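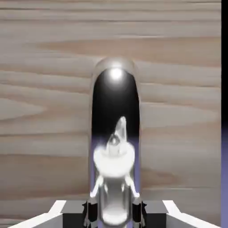
Computer-rendered view of a two-fingered gripper at a polished, round-topped cylinder, with a wooden surface behind.

Household manipulation (robotics)

Household manipulation is the branch of robotics concerned with picking up, moving, using and putting away the objects found in homes. The term is also applied to light shop-floor work such as bench clearing, parts sorting and the loading of trays. It is distinct from floor cleaning and lawn mowing, in which a machine travels over a surface and seldom needs to grasp anything.

Present ability

Single tasks under fixed conditions are within reach of existing machines. An arm can lift a known object from a known table and set it down at a marked point. Performance falls when the object is unfamiliar, when it touches its neighbours or when the lighting changes. Folding clothes, emptying a dishwasher and wiping down a worktop have all been shown in laboratories, usually at well below human speed and with a person standing by to reset the equipment.

Shop-floor use is further advanced. Parts arrive in a set order, fixtures hold them in place and the floor plan rarely changes. Homes offer none of these conditions.

Shiny objects

Polished metal is a recognised source of error. A mirror-like surface shows the camera its surroundings, including the gripper itself, and the image on a curved side is stretched out of shape. Depth sensors that project a light pattern may return gaps or false distances over such a surface. Cutlery, taps, kettles and machined pins all fall into this group. Common remedies include a second viewpoint, touch sensing in the finger pads and training on rendered scenes in which the reflections are computed.

Simulation

Rendered scenes allow a grasp to be repeated many times without wear or breakage. The Keltik task set contains 31 chores, each run from 30 starting positions. Its scoring separates the approach, the closing of the fingers and the lift, so that a failed attempt can be traced to one stage. A grasp learned in simulation may still fail on a real arm, as friction, cable drag and slack in the joints are hard to model.

Trials

The Nurklow trial, reported by Dorothy Lockwood, compared one arm in a workshop and in a furnished kitchen. It comprised 300 attempts, 150 in each setting. Most kitchen failures occurred before contact and were put down to errors in locating the object. Workshop failures were fewer and mainly involved slipping during the lift. The report did not consider cost or noise.

See also
Bin picking
Grasp planning
Service robot
Specular reflection

Page last edited Aug 10, 2019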